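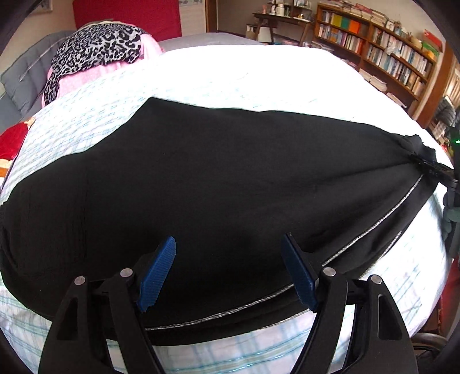
双手叠深色衣物这个任务,我们组做了大半年,卡得最久的环节是第二只手的抓取:第一只手夹住一个角以后,第二只手要沿着下摆找到落点,而策略经常在半空停住,或者随便夹一块布就往上提。手持夹爪采回来的演示里,这一段本来就难看懂。右边那只夹爪夹着攒成一团的衣角,近处这只两指张得很开,悬在黑布上面,单看这一帧没法判断操作者是要下爪、在找位置,还是在等另一只手把布理好。布面大片全黑,能当参照的就是下缘那两道细白条。我们把这种片段统一叫“等手”段,这个帖子讲的是给等手段单独打标签之后训练出来的结果,以及几个我自己还没想明白的地方。

Haiyan Kang 发表于 5月 21:40 版块:模仿学习与数据采集

先交代数据。全部是手持夹爪双手采集,场地在住户家里,床上、沙发上、地毯上都有,衣物以深色大件为主。一共1349条,采集和初筛由 Gestcombe 那边做,我们拿到的是同步好的双路图像、两只手的位姿和夹爪开度。

然后是标签。等手段的定义很简单:一只手夹爪闭合且受力方向基本不变,另一只手夹爪张开、末端速度低于阈值、离布面有一小段距离。满足以上条件并持续够长,就算等手。标签是脚本打的,人工只抽查边界。

训练时做了两件事。第一,动作头之外加一个阶段头,预测当前是不是等手,阶段头的输出再喂回动作头。第二,等手段里悬空那只手的动作损失降权,闭合那只手照常。降权的理由是悬空手在这段时间的轨迹里有大量操作者的犹豫,来回晃几下再下去,照抄这些没有意义。

筛选上,把等手段占比太高的演示去掉了,最后进训练的是900条。

真机评估200次,从衣物随意摊开算起,到双手各夹住下摆一端并提离床面算成功,成功113次。

不打标签、用全部1349条训的版本我们也跑过,明显更差,主要败在第二只手迟迟不下爪。

没想明白的地方:

一是阶段头在验证集上很准,上真机以后会在“等手”和“非等手”之间来回跳,跳的时候手臂抖。加了滤波好一些,可是滤波又带来延迟。

二是去掉的那些演示到底该不该去。它们等手时间长,往往是因为布真的难理,里面可能有最值得学的东西。

三是白条。测试衣物里有带白条的,也有纯黑的,带白条的成功多,纯黑的成功少。我怀疑策略就是在找白条。

欢迎拍砖。

————

Jinlong Jin 22:05

基线的数字呢?“明显更差”放在这种帖子里没法讨论。113/200是56.5%,如果基线是50%,这个样本量下差别根本说明不了什么;如果基线是20%,那就是另一回事。

另外你同时改了三样东西:阶段头、降权、筛掉一部分数据。哪个起作用,现在看不出来。

————

Haiyan Kang 22:18

基线没写数字是有原因的。基线那批是在另一台双臂上跑的,夹爪垫片也换过一次,后来那批垫片摩擦更大。两批数放在一起对比不公平,我宁可不写。基线重跑在排队,机器被别的项目占着。

消融只做了一半。单独降权、不加阶段头的版本跑过少量次数,比什么都不加好,看不出和完整版差多少。

————

Jinlong Jin 22:26

那标题里就别写“结果”,写“进展”。垫片换过这件事应该放在主楼,摩擦变大对抓布的影响可能比你整套标签都大。

————

Haiyan Kang 22:31

接受,标题改不了,版主设了时限。垫片的事我在这里补一句:200次评估全部用新垫片,新旧垫片之间的对比没有做。

————

Shufen Wei 22:50

我做采集这一侧的,讲一点现场情况。

悬空手不动,原因至少有好几种,脚本看速度和开度分不开。最常见的是操作者在看。衣服一团黑的时候,人自己也要低头找下摆,尤其是窗户一侧很亮、床单又是浅色的时候,相机曝光被床单带走,布面压成一片,褶子都看不见。人眼动态范围大,操作者看得到,图像里没有。你拿图像去预测他为什么停,信息本来就不够。

第二种是在等另一只手。比如一只手提着角,布还在晃,另一只手就得等它停。

第三种纯粹是累了。手持夹爪举久了,胳膊会酸,人会把手悬在那里歇一下。这种在一个时段的后半程特别多,跟任务没有任何关系。

把这三种归成一类,再降权,我觉得方向可以,叫法上容易误导人。你叫“等手”,读的人会以为都是第二种。

————

Xinyi Pan 23:02

同意楼上说的曝光问题。我们在 Nomilberg 那批床品数据上遇到过一样的情况,浅色床单配深色衣物,自动曝光把床单推到几乎全白,黑衣服的纹理也没了,两头都丢。后来采集端锁曝光,宁可床单过曝,让衣服的褶子留下来。锁完以后,同样的网络结构,第二只手的落点误差小了很多。

所以我的看法和楼主不太一样。你这个问题先别在标签上下功夫,把曝光锁了重采一小批,看等手段里的停顿能不能从图像里预测出来。如果能,阶段头就没有存在的必要。

————

Haiyan Kang 23:15

重采对我们来说不现实,住户场地约起来很慢,而且锁曝光以后新旧数据混训又是一堆事。

已有的1349条里,曝光参数有记录。我可以按曝光分组,看阶段头的误差是不是集中在过曝那组。这个便宜,明天就能做。

————

Tianyou Jin 23:24

新手问一句,为什么一定要第二只手沿下摆去找?提着一个角抖一下,让布自己垂下来,另一个角多半会露出来,再去夹不就行了?以前看单臂叠毛巾的做法都是先提起来再说。

————

Xinyi Pan 23:30

毛巾可以,大件衣服不行。提起来以后下面拖着一大片还在床上,垂不成一个平面。再提高一点手臂就到工作空间边界了。而且有褶皱拼接的那一端会自己卷进去,露出来的“角”经常是假的,夹住才发现是中间某一层。

————

Tianyou Jin 23:33

明白了。那假角怎么判断成功还是失败?提离床面也算成功?

————

Haiyan Kang 23:41

好问题。评估时要求夹住的是下摆两端,由旁边的人判,夹到中间层算失败。判的人和训练的人分开,不过判的人知道跑的是哪个版本,没有做盲评。这点是缺陷。

————

Jinlong Jin 23:47

没做盲评,没有可比的基线,垫片换过。我不是针对你,这三条随便哪条在审稿人那里都过不去。

————

Shufen Wei 23:58

他也没说要投。论坛里发个中间结果,没必要按审稿的标准来。我更关心能不能给采集端一点反馈,比如哪类停顿让操作者尽量避免,哪类停顿应该保留。

————

Jinlong Jin 次日 08:12

不投也得知道自己手里的数是什么意思。采集端要是照着一个没验证的结论去改规程,后面几个月的数据都受影响,代价比一篇论文大。

我提个具体建议,省得光挑毛病。阶段头先拿掉,数据固定用那900条,只比较降权和不降权,同一台机器,同一副垫片,交替着跑,一次A一次B,衣物初始摆放用照片对齐。盲评很容易做,让判的人背对屏幕就行。这样哪怕次数少一点,结论也比现在干净。

————

Haiyan Kang 09:05

交替跑这个我采纳。之前是一个版本跑完再跑另一个,中间隔了好几天,光线都变了。

初始摆放用照片对齐,我们试过,黑布对不齐。叠加半透明以后看上去全是一块黑,只能对轮廓。有白条的好对,纯黑的就靠轮廓凑合。

————

Xinyi Pan 09:20

说到白条,我想看你第三个疑问的细节。带白条和纯黑的衣服,除了白条之外,版型和面料一样吗?

————

Haiyan Kang 09:34

不一样,这就是问题。带白条的几件都比较滑,面料偏厚,摊开以后下缘清楚。纯黑的里面有一件特别软,一碰就起堆。所以成功率差别里面有多少是白条的功劳,说不准。

打算做的实验是用黑色布基胶带把白条盖住,同一件衣服盖和不盖各跑一组。担心胶带会让下摆变硬,反而更好夹。

————

Xinyi Pan 09:41

胶带肯定会变硬。用纺织马克笔涂黑,干了以后手感变化小得多。或者反过来做,在纯黑的那件上画白线,画在错误的位置,比如离下摆一掌宽的地方。如果夹爪跟着错的线走,那就实锤了。

————

Tianyou Jin 09:46

画错位置这个办法好。

————

Shufen Wei 10:02

画之前先确认那件衣服是谁的。采集用的衣物有一部分是住户自己的,带不走也涂不得。

————

Haiyan Kang 10:08

评估用的是我们自己买的,随便涂。

————

Jinlong Jin 10:30

我对“策略在找白条”这件事倒没有那么担心。人叠衣服也找线,缝线、滚边、花纹,有什么用什么。关键是没有线的时候它还有没有别的办法。你如果把白条当成捷径,想办法让网络不看它,最后可能两种衣服都变差。

————

Xinyi Pan 10:44

这里我不同意。人看见白条,知道它跟着下摆走,转弯了也知道是布折过去了。网络可能只学到“图像下半部分有一条亮的细线,往那里下爪”。浅色床单上本来就有格子线,蓝的绿的紫的都有,曝光一低,格子线和白条在边缘处是会混的。我们在格子床单上见过夹爪一直往床单的格子上走,夹起来一把床单。

————

Haiyan Kang 10:52

夹床单的失败我们也有,归在“夹错物体”里。回头翻一下录像,看是不是集中在有格子的床单上。我印象里素色床单也发生过,没统计。

————

Jinlong Jin 11:03

那就统计。

————

Tianyou Jin 11:15

再问个可能很傻的问题,镜头畸变这么厉害,书柜都弯了,四角还是黑的,沿着下摆走的时候,图像里的弯和布真的弯怎么分?需要先去畸变吗?

————

Xinyi Pan 11:22

一般不去。去畸变要裁掉边上一圈,而另一只手经常就在边上,裁掉等于看不见对方。网络见得多了,自己能适应固定的畸变,只要训练和部署用同一款镜头。换镜头就另说。

————

Shufen Wei 11:36

补一句,边上那圈对双手任务特别要紧。一只手的相机里能看见另一只夹爪,哪怕只露出一部分,两只手的相对位置就有了视觉上的依据。位姿跟踪偶尔会飘,飘的时候全靠这个。我们有一阵子用视角窄的镜头,双手数据基本废掉了。

————

Haiyan Kang 11:50

这个和阶段头的跳变可能有关系。我昨晚看了几段真机录像,跳得最厉害的时候,都是另一只夹爪刚好在画面边缘进进出出。训练数据里操作者的两只手离得比较近,真机上两臂基座隔得远,姿态不同,另一只夹爪露出来的部分也不同。

如果阶段头主要靠“另一只夹爪在不在、闭没闭合”来判断等手,那真机上跳就解释得通。

————

Jinlong Jin 12:04

闭没闭合你有编码器读数,为什么还要让它从图像里猜?直接把两只手的开度都给阶段头。

————

Haiyan Kang 12:10

给了,是本体输入的一部分。但是图像分支太强,开度那几维基本没有被用起来。把图像遮住只留本体,阶段头在验证集上掉得不多,说明本体信息其实够用。

————

Jinlong Jin 12:13

那就只留本体。你标签本来就是从速度和开度算出来的,再用图像去预测一个能直接算的东西,多此一举。

————

Haiyan Kang 12:29

不完全是一回事。标签是看完整段才打的,要求持续够长。在线的时候,刚停下来那一瞬间不知道会停多久,图像可能有帮助,比如布还在动说明要继续等。

不过作为对照,只留本体的版本值得跑,加进列表。

————

Shufen Wei 12:40

用语音怎么样?Su 那套采集流程里,操作者戴着麦,停下来的时候口头说一声“找边”或者“等布”,后期转成文字当标签。停顿的原因当场就有了,累了就说“歇”,那段直接剪掉。增加的负担不大,刚开始会忘,过几天就习惯了。

————

Xinyi Pan 12:48

口头标注我持保留意见。人一旦要说话,动作节奏就变了,停顿会变长。你得到的标签准了,轨迹却被标注这件事本身污染了。

————

Shufen Wei 12:55

会变长一点,我承认。反正悬空手在这段要降权,长一点有什么关系?

————

Xinyi Pan 13:01

闭合那只手没有降权。一边说话一边夹着布,那只手也会不自觉地放低。

————

Shufen Wei 13:09

这个倒没注意过,下次看看数据。

————

Haiyan Kang 次日 20:15

更新,先把能离线做的做了。

按曝光分组:阶段头的误差确实在过曝那组更高,但没有高到能解释真机上的跳变。过曝组里误差集中在等手段的开头,也就是手刚停下来那一会儿。这和 Shufen Wei 说的“操作者在看”对得上,图像里缺少他看到的东西。

夹床单的失败:翻完了,格子床单和素色床单上都有,格子床单上多一些。这里面格子床单用的次数本来就多,按比例看差别不大。Xinyi Pan 说的现象在我们这里不明显,也可能是因为我们的格子颜色浅。

被筛掉的演示:随机看了一部分,长停顿里面确实有很多是在理布,闭合的手在轻轻抖或者往外拉,悬空的手等着。这类应该留。现在的筛选规则只看占比,把它们和歇手的混在一起丢了。新规则打算加上闭合手的位移,闭合手在动就保留。按新规则会捞回来多少,还没跑完。

只留本体的阶段头:训完了,还没上机。

————

Jinlong Jin 20:32

闭合手在动就保留,这个规则合理。那你主楼说的“受力方向基本不变”是怎么来的,手持夹爪上有力传感器?

————

Haiyan Kang 20:40

没有力传感器,主楼写得不严谨。用的是闭合手位姿的朝向,近似当作拉布的方向。改成“朝向基本不变”。

————

Jinlong Jin 20:44

这个差别不小,朝向不变的同时完全可以往外平移。你等手段里混进去多少正在拉布的,得重新看一遍。

————

Haiyan Kang 20:51

对,正好和上面是同一个问题。标签脚本重写,重写完再讨论上机的事。

————

Tianyou Jin 21:07

脚本能放出来吗?我手上有一小批 Handusow 的双手数据,也是叠衣服,浅色的多,想套一下看等手段长什么样。

————

Haiyan Kang 21:16

新版写完放。旧版有刚才说的毛病,就不传了。你那批数据如果夹爪开度是归一化过的,阈值要自己调,我们这里用的是原始读数。

————

Tianyou Jin 21:19

是归一化过的,记下了。

————

Shufen Wei 21:30

浅色衣服配什么颜色的床单?如果也是浅的,麻烦顺便看一眼停顿长短,我想和深色的比一下。

————

Tianyou Jin 21:38

大部分在深色桌面上,有少量在白床单上。我分开统计。

搜索 请输入关键词 本版 全站 高级搜索

相关主题
手持夹爪双路图像时间同步的几种做法
深色织物采集时要不要锁曝光
模仿学习里的停顿片段:删掉、降权还是保留
换了夹爪垫片以后,旧策略还能不能直接用
双手数据里另一只手出画怎么处理
真机评估交替跑的排班表模板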